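I have been wearing trousers for a good many years and I'd like to put in a word for the elastic waist.

You'll know the look people give it. Elastic is for toddlers and hospital stays, and for the sort of catalogue that drops out of the Sunday paper. Grown adults with jobs are meant to wear a button and a zip, and if the button hurts after lunch then the lunch was at fault. I went along with this for ages! I once sat through an entire wedding dinner in Clidon with my top button undone and a napkin held over it, and when they asked us all to stand for the toast I stood up like a man guarding a penalty.

What changed my mind was shopping with my mother in December. Her hands aren't good any more, buttons are slow and a stiff zip is a proper struggle, and she wanted jeans. She'd worn jeans since she was a student and didn't see why she should stop. So off we went to Munteanu, the big one by the bus station with the café upstairs, and asked for jeans she could pull on. The girl was very sweet and took us past all the denim, round the corner by the lifts, to a rail of beige slacks next to the bath mats. My mother looked at the slacks, and then at me, and said she'd like a cup of tea.

It made me cross, and I've stayed cross. Why is the easy version always round the corner? Somebody decides that people who need a soft waistband must also need it in beige, in a fabric that squeaks, with a crease sewn down the front (sewn! so it can never come out, not even if you sit on it for a week). The shop isn't being cruel, I know that. But every one of those choices says that comfort is what you get once you've given up on clothes.

And denim takes elastic perfectly well. You can gather it, run a double row of stitching round the pockets, even leave a belt loop on, and it still looks like a pair of jeans.
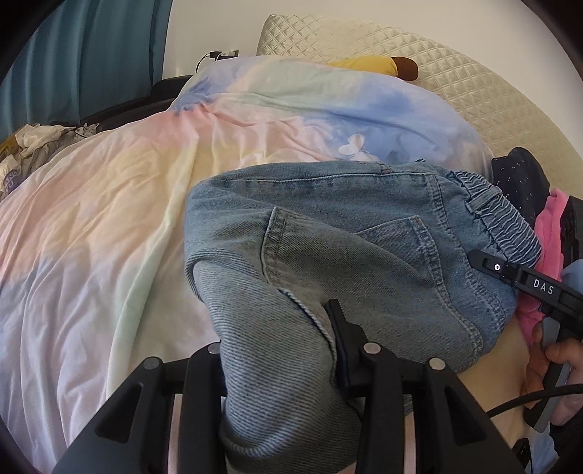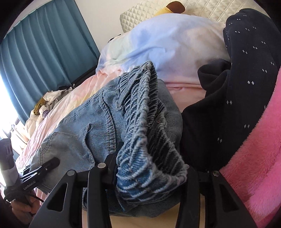 Horațiu Sima wrote to me after I'd grumbled about all this in an earlier piece, and he thinks I've got the wrong villain. In his view the trouble is sizing. A fixed waist only works if the number on the label means something, he says, and he owns trousers in what is supposedly one size that range from a tourniquet to a windsock. Make the sizes true and let people have their buttons. He also says, a bit sternly, that elastic goes. It's lovely for two summers and after that you're hitching it up at every kerb, and then the whole garment is rubbish because of one perished strip, when a button can be sewn back on in five minutes.

Well, he's right about the perishing. I had a pair from Gerkach that gave up halfway round a supermarket, and I did the last two aisles with my elbow clamped to my hip. But you can replace elastic too, if the maker leaves a gap in the casing to thread it through, and that's a thing we could ask for! My grandmother did it with a safety pin and the radio on. These days it's usually stitched straight to the cloth, which is quicker for the factory and hopeless for everybody else.

As for true sizes, yes please, but bodies don't hold still. Mine is one shape at breakfast and quite another by ten at night, and I can't be the only one. People have babies, or take tablets that puff them up, or get thin from worry and then get better. A number, however honest, fits you on the day you tried it on. Something with a bit of give will see you through the rest of the year.

Skinska, I'm told, are doing a pull-on jean next season with proper pockets, and they're keeping it on the same shelf as the others. I haven't tried them and for all I know they'll be dreadful. But I rang my mother about the shelf, and she wanted to know if they came in black, and whether the café at Munteanu still did the cheese scones, as we'd be passing it anyway.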